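Pruston to test tap water in older homes at no charge

Pruston will offer free tap water testing to owners and renters in homes built before the city replaced its main lines, the water department said Friday. The program starts in March and covers 257 addresses in the Lasadance neighborhood.

Residents who sign up will get a kit with two sample bottles and a prepaid return box. The first sample has to be taken from the kitchen tap before any other water is used that day. The second is taken after the tap has run for 5 minutes. Results will be mailed out and will not be posted online by address. 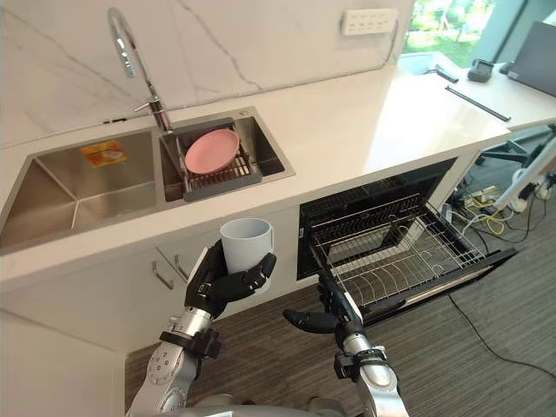
Photo: Joshi Media

The department chose Lasadance after a review of old permits showed that many service lines there had no record of the pipe material. Samples will be checked for lead and copper at the Lekel laboratory, which already handles the city's monthly tests.

Homes with a high reading will get a follow-up visit and a filter pitcher. The city will also pay 80 percent of the cost of replacing the part of the line that runs under private property. Owners would cover the rest and can spread the payments over their water bills.

Renters do not need a landlord's permission to request a kit, but the owner must sign off before any digging takes place.

Sign-up forms are available at the water department counter and at the Lasadance branch library. Households outside the neighborhood can still buy a test at the regular price.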